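Leave the Washer Door Open

My building in Halliday has a shared laundry room with 4 washers and 793 rules taped to the wall, or so it feels. The newest rule says we must close every washer door when we leave. I think it is a bad rule, and I think it says something about how shared places get run.

I grew up in a house where the washer door stayed open between loads. My aunt, Kathleen Sheehan, ran it that way for almost three decades. Her towels smelled like nothing at all, and that is how towels should smell. A front loader has a rubber seal that holds water in its folds. Shut the door and the water sits there.
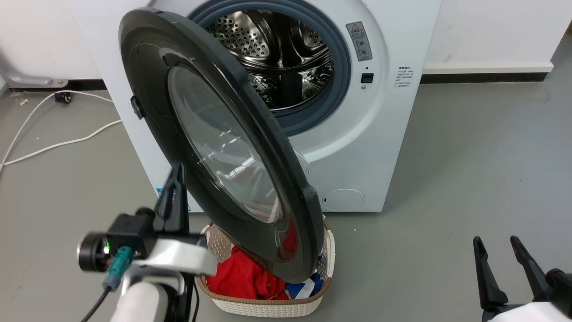 What the rule is really for

I asked Eilidh Dow, who manages the building, why the sign went up in November. She told me open doors look messy when she shows apartments. I understand that. She has units to fill. But the people who see the room for two minutes on a tour are getting more say than the people who wash their sheets in it.

The same thing happened with the bike racks, which were moved behind the building where they can't be seen from the street. Most people on my floor now carry their bikes upstairs.

I don't want a meeting about it. I would like the sign to come down and a different one to go up, asking people to wipe the seal and leave the door open. If a tour is coming, close the doors for the tour and open them again afterward. It takes less than a minute. I have offered to do it myself, and so has Catriona on the second floor.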